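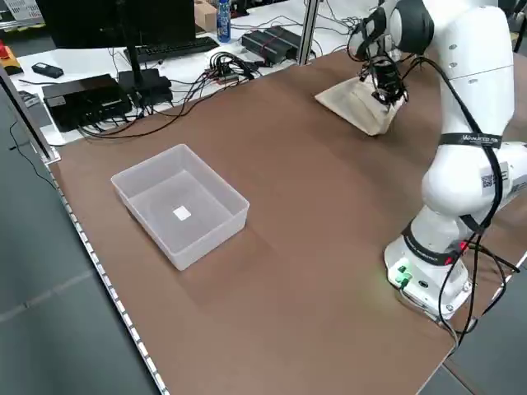
May, 7:40 in the morning, Utbridge clinic back office

Third go at the intake form. Version two had a box marked "other concerns" that was half an inch high, and patients wrote their whole lives in it, sideways, up the margin and onto the back. Version three has a full page for the same thing. Most people have left it blank. I am choosing to find this interesting.

Paper stock: we have 400 sheets of the heavy cream left over from the open day. Use those for the first visit packet and go back to plain white when they run out. The cream jams the printer by the front desk but goes through the one in the hall if you feed it by hand and look away.

Changes from version two, for whoever is filing these:

Medication list moved to page one. It used to sit after insurance, and by then people had lost the will to go and find their pill bottles.

"Do you have a regular place to sleep?" now comes before "Home address." The old order got us a lot of made-up streets.

The mood questions are down to four. I know the long set is better. The long set also got filled in as a single straight line down the "sometimes" column, so I will take four real answers.

Took out "preferred pharmacy." Everyone writes Farkas. It is across the road. If someone uses another one they tell us, usually with feeling.

Follow-up calls. We said we would call every new patient three days after the first visit and we mostly did. Afternoons are hopeless. Just before noon is good, and early evening is better if anyone is willing to stay, which last week meant me. Two things came up over and over: people did not know which of the papers they took home mattered, and they did not know they could come back without a new problem. One man had been saving up symptoms so the trip would be worth our time. He had a list. It was a better history than anything I got from him in the room, so I asked him to bring it in.

So, the take-home sheet. One side, big type, the clinic number at the top, next visit written in by hand. Everything else goes in an envelope marked "keep, but no hurry." I tried "important documents" on the first batch and it frightened people.

Lusus, the scheduling software, still books double visits as two single visits with a gap between them, so that a person coming in for blood pressure and counseling gets a forty-minute sit in the hallway as a bonus. Wrote to them again. They replied that the gap is a feature. Workaround until further notice: book the counseling slot first, then drag the other one up against it and save twice. Saving once does nothing, but it does it very politely.

The van from Nirkau was late both mornings, so the early slots should go to people who can walk here. Roughly a third of our no-shows were sitting on that van. I have put them back as "arrived late" in the records and would like us to stop sending them the stern letter. I reread the stern letter. I would not come back either.

To do:
Reprint page two (the phone number box has room for nine digits — my fault)
Spanish version of the take-home sheet, checked by someone who speaks it better than I do
Rewrite stern letter, less stern
Ask the front desk what they really think of the new form, and bring pastry
More pens. The ones on strings have gone, and so have the strings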